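I switched power companies in February, from Deligiannis to Ener. Posting how it went in case anyone else in Breltthorpe is thinking about it.

**1/ The old bill**

Deligiannis had me on a plan I signed up for years ago. It ran out and they moved me to the standard rate. There was a letter, which I found later in a drawer.

**2/ What I use**

I used 2528 kWh last year. You need that number before you compare anything. It was on page two of my bill, in small print.
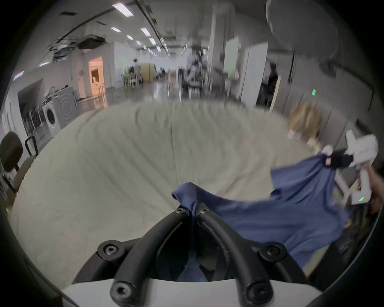
**3/ Signing up**

Took one phone call. They wanted the meter number and a reading. Mine was 801 - take a photo of the dial so you have proof.

**4/ The exit fee**

Deligiannis charged me $50 to leave. I called and asked about it. They said it didn't apply to the standard rate and took it off the final bill.

**5/ Night rate**

Ener has a cheaper rate after 9 p.m. I run the washer and dryer then, so sheets and towels wait until evening.

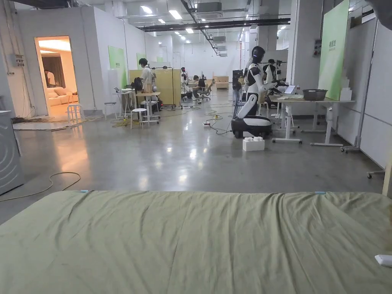 The night rate only works if your meter can track it. Myrto Pappas over in Sornmont had to wait for a new one, and she paid the day rate until it was in.

**6/ Where I am now**

Ener estimates $537 for the year. I'll post again when I have a full year of bills. If you're still on the standard rate, check your end date first.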